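Wolex bench kit: equipment plan and parts list

Version 2018-10-28. Replaces the August draft.

Scope
Hand-held gripper stations for the Ikwood site. The plan pays for 4 stations, each with 2 grippers, one table and one power strip. Laptops and shelving are on a separate budget.

Prices
Gripper, parts and assembly: 277 each
Power strip, switched: 49 each
Table: quote pending from Lüthi
Spare finger sets: quote pending from Darent 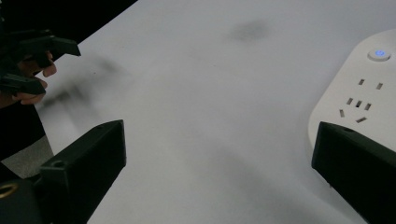 Two hand-held grippers in use over a white table, power strip switched on at right.

Notes for buyers
Order strips with a lighted switch and sockets that take more than one plug type. Tables should have a plain white top. Do not order fingers from two suppliers for the same station.

Totals
Grippers come to 2216 and strips to 196. Shipping is not included.

Open items
Table size is not settled. Darent has not confirmed a lead time. Update the prices file before changing this one.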